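Tue 28 January
Entered by Bernadette Zamora

Memory error review, Passtead records server: continuation of the July entry.

The purpose of this entry is to record the present state of the error review and to correct two statements made in July. The server holds the parish and estate records transcribed under the Karnmont agreement, and colleagues preparing the index should read this before drawing further batches from it.

In July it was stated that the corrected memory errors were confined to the overnight checksum run. On re-reading the logs this cannot be supported. The July count was taken from the overnight log only, and the daytime log had been rotated out before it was copied. With both logs restored from the Horkadik backup, the total for the month stands at 1,974 corrected errors, of which 958 fall within working hours. No uncorrected error appears in either log.

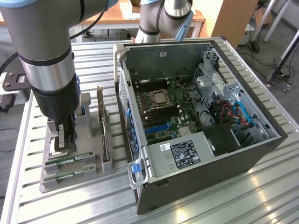 It was also stated that the errors began with the change of operating system. The restored daytime log shows 11 errors on the evening before the change. The number is small, but it is sufficient to withdraw the statement. The table in the July entry has been struck through and initialled – it should not be quoted in the annual report.

Ansel Castellanos has compared the error times with the temperature readings from the machine room. He finds no agreement between the two, apart from one warm weekend when the cooling was under repair. The readings are taken at the door and may not represent conditions at the back of the room. A second sensor has been requested.

The transcriptions themselves have been checked against the Fung copies. Of the volumes compared, 38 matched in every page. One did not, and the difference was traced to a page entered twice by hand, with the marginal notes placed under the wrong surname on the second occasion. It is a transcription fault and has been passed to the index group for correction.

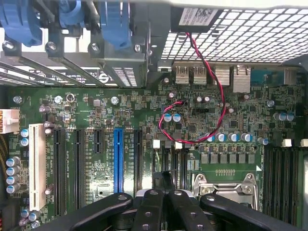 Motherboard in an open tower case, with blue latches at the top left.

Procedure from today: both logs are to be copied to the shared area before rotation and the copy signed for in this book. Error totals are to be given with the name of the log from which they were taken. Entries that give a total alone will be returned to their author.

Outstanding: the Karnmont volumes received after July have not been compared. A. Castellanos to begin with the tithe books, as these are wanted first by the index group. The backup from Horkadik is to be kept until that comparison is finished. Request for the second sensor awaiting signature.

B.Z.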